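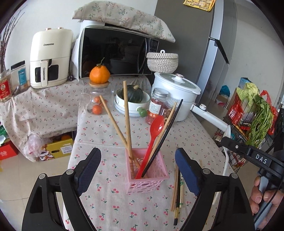
Whitlock Robotics Club
Minutes of the May meeting

Held in the upstairs room at Whitlock, 7.00 pm to 8.50 pm

Chair: Rafferty Ambrose
Minutes: Liên Hà
Present: 14 members, as signed in
Apologies: received from two members of the arm group

1. Minutes of the last meeting

Agreed, with one correction. Item 5 gave the loan period for the hand-held grippers as three weeks. It is two weeks. Liên has changed the copy in the folder.

2. Matters arising

2.1 The broken door closer has been reported again. No date for repair.

2.2 The spare charger that went missing in April was in the Hurnon crate under the soldering mats. It now has a red tag on it. Please put it back on the hook.

2.3 The letter to Clesberg about late delivery of the servo horns was sent. They have replied and will send the remaining ones without postage. Rafferty to check the count against the order when they come.

3. Table-setting project: recording at home

3.1 Liên reported on the home recordings. The task for this round is chopsticks: pick up a chopstick or a pair from the table, stand it in a holder, let go, open the jaws fully and start again. Members use their own kitchens and their own holders. The total accepted so far is 1,036 recordings. The target set in the autumn was lower than this, so the round will close at the end of the month as planned.

3.2 Liên showed a selection on the projector. The group went through the reasons recordings are being turned down. Most are one of these:

– the hand is already moving when recording starts
– the jaws close on the holder as well as the chopstick
– the chopstick leaves the view before it is released
– the person stops half way to move something else on the table

3.3 There was a long discussion on whether tables should be cleared before recording. Two members felt that jars, bowls and so on at the back of the table make the data harder to learn from. Liên said the first set, done on the bench upstairs with nothing else on it, gave a policy that worked on that bench and failed as soon as it was moved to the other side of the room. She would like kitchens left as they are. Agreed that tables do not need to be cleared. Members should take away anything with a name, address or medicine label on it before they start.

3.4 Patterned tablecloths. The question was whether small prints confuse the tracking. Liên has compared plain and printed cloths and the position estimate was steadier on the printed ones, as there is more for the software to hold on to. Plain white tops gave the most trouble. No change to the instructions, but anyone with a plain white table should put a cloth on it.

3.5 Open lattice holders. A chopstick can go through the side of a lattice instead of in at the top, and it then counts as a miss. It was asked whether these holders should be left out. Agreed to keep them, and to mark a side entry as a miss and not delete it. Liên to add a box for this on the recording sheet.

3.6 Thin chopsticks. The textured pads grip bamboo well. Lacquered ones turn in the jaws when lifted by one end. Members are asked to take hold nearer the middle. If the chopstick turns anyway, carry on and finish the attempt.

3.7 Spoons. Some members have been recording spoons as well. These are useful but they belong to the next round. Please keep them in a separate folder and do not mix them with the chopstick set. A spoon that is already standing in the holder can stay there.

4. Training and tests on the arm

4.1 Rafferty reported for the arm group. The model was trained again on the first 400 recordings and tested on the arm over two evenings. Out of 48 attempts, the arm stood the chopstick in the holder 31 times. The previous figure from the same number of attempts was 19.

4.2 Of the 17 failures, nine were at the pick-up, where the jaws came down too high and closed on nothing. Six were at the holder, with the chopstick touching the rim and falling outwards. The last two were stopped by hand when the arm went towards the edge of the table.

4.3 The high pick-up is thought to come from the mount. The bracket on the arm holds the camera slightly further forward than the hand-held grippers do. Rafferty has measured the difference as 6 mm and will print a shorter bracket. If that does not cure it the arm group will look at the timing.

4.4 Asked whether the full set could be used before the competition, Rafferty said training would take most of a weekend on the club machine and nobody else could use it during that time. Agreed for the last weekend of the month. Anyone with renders or other jobs to run should finish them before then.

4.5 The stop button must be within reach of a second person whenever the arm is powered. This was not done on one evening. The chair reminded everyone that it applies to short tests as well.

5. Care and loan of the grippers

5.1 The club has five hand-held grippers. Four are out and one is upstairs waiting for a new trigger spring.

5.2 Pivot screws. On two of the returned grippers one of the screws had worked loose and the jaws no longer met evenly. Check both screws before each session and tighten by hand with the small driver in the case. Do not use thread lock, as it has marked the plastic on one arm already.

5.3 Pads. Wipe with a damp cloth. Washing-up liquid leaves them slippery. If a pad starts to lift at the corner, bring the gripper back and do not glue it at home.

5.4 It was suggested that the loan period go up to three weeks, as last month's minutes had said by mistake. Put to the meeting and not carried, five for and eight against, with one abstention. There is a waiting list and two weeks is enough for most people.

6. Liltmont competition

6.1 The entry form for Liltmont is in. We are entered for the open manipulation class only. The rules give each team ten minutes on the table, including setting up, and the organisers supply the objects.

6.2 The organisers have confirmed that the objects will be household ones and that there will be other items on the table which must not be knocked over. They will not say what the items are. Several members thought this settled the argument under item 3.3.

6.3 Team on the day: Rafferty on the arm, Liên on the laptop, and two others to be decided in June. Anyone who wants to be considered should have attended at least two test evenings by then.

6.4 Transport. The arm travels in its own case and needs the back seat of a car or a van. One offer so far. Rafferty to ask for a second in case the first falls through.

6.5 The younger members asked whether they could bring the line followers to show in the foyer. No objection. They will need their own table and an adult to stay with it.

7. Beginners' evenings

7.1 The last block of beginners' evenings has finished. Most of the group got a servo gripper to open and close from a potentiometer, and three got as far as a force limit. The handout skipped a step in the wiring on page 2, which cost everyone half an hour. It has been rewritten.

7.2 The next block will use the hand-held grippers for one session, so that new members can make a recording and see it played back before they write any code. Liên will lead it.

8. Any other business

8.1 Mugs. Please wash them.

8.2 The Hurnon crate is full. Anything without a name on it at the June meeting goes into the parts drawers.

8.3 A member asked if recordings from home would be put online. Not at present. They are on the club drive and only the project group can open them. If this changes, everyone who has recorded will be asked first, and may withdraw their own.

9. Actions

Liên – side entry box on the recording sheet; close the chopstick round at the end of the month; send out instructions for spoons
Rafferty – shorter camera bracket; check Clesberg delivery; second offer of transport
Arm group – repeat the 48 attempts with the new bracket, same table and same holder
All with grippers on loan – check pivot screws, return by the date on the case

Next meeting: June, 7.00 pm, same room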